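Osach bench cell: notes and data card

Osach is the simulated bench cell we use at Pomgate for practising setup and upkeep before anyone lays a hand on the real one. This card covers how the cell is put together, how we look after it and what you'll find in the recordings. It has grown a bit over the years (sorry, Reda!), so make yourself a cuppa first.

Contents

The May release holds 2,657 episodes, each with joint positions, gripper opening and rendered colour views. Most come from the wrist view, with the fingers large in the foreground, and the rest from views looking over the bench. Episodes are sorted into 2 folders, "setup" and "upkeep", and the names mean what you'd hope they mean.
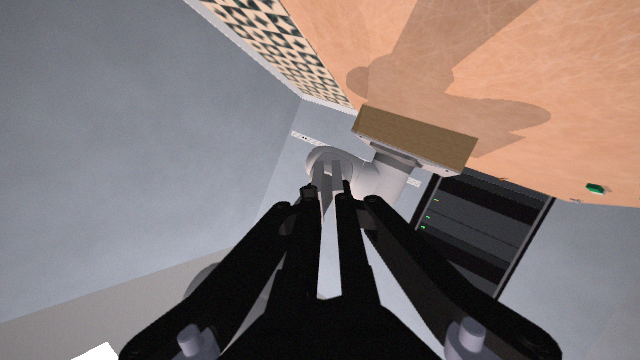 Wrist views are stored unrotated. Adel Gaber and I went back and forth on this for ages, and in the end we left them exactly as rendered, so the room can lean at a fair old angle depending on how the wrist is turned. If your loader assumes gravity points down the page, fix it in the loader, please, and leave the files be.

Setting up the cell

Load the room first, then the bench, then the arm. The mounting height lives in the cell file and nowhere else; Tarek Zerouali once kept a second copy in the Ikent scripts and we spent a whole afternoon chasing the difference. Home the arm at 5 per cent speed and let it settle before you drop any parts onto the bench.

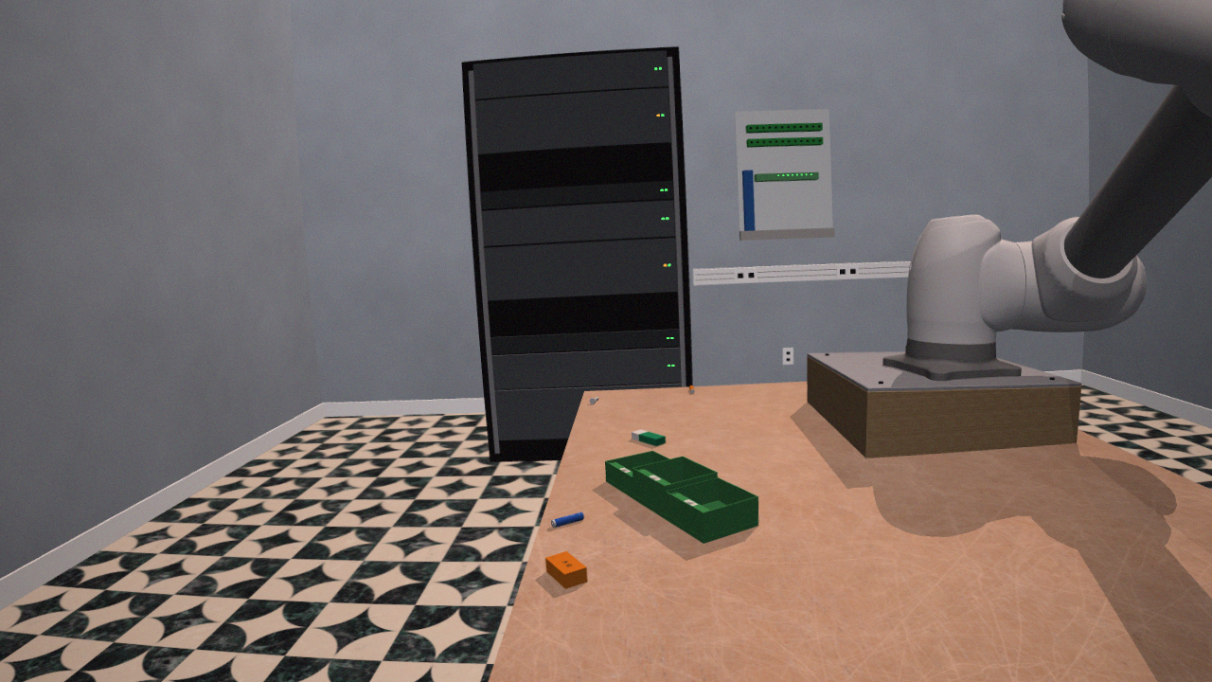
Calibration is done from the base outward, and it's worth going slowly. Check the base transform before you touch any of the joint offsets. In the bench view the flat grey plate on top of the wooden pedestal gives you a nice clean surface to line up against, and the dark flange sits right on it, so a base that has drifted is easy enough to spot. The green tray with its three compartments is handy for checking the bench position afterwards. Save the result under your own initials, then ask somebody else to load it.

Looking after it

Every 70 episodes, re-run the homing check and compare it with the saved values. If a joint has wandered, restore the whole calibration file and don't go nudging one number by hand, however tempting that is late in the afternoon. Contact settings are kept in the Hajji branch, and Abdelkrim Alaoui is the person to ask before changing those.

Known troubles

Finger contacts sometimes jitter when the gripper closes on nothing. Shadows are switched on in every view, which can upset simple colour thresholds. Anything else, write to Ayman Bensaid with the episode number and the version of the cell file you were using.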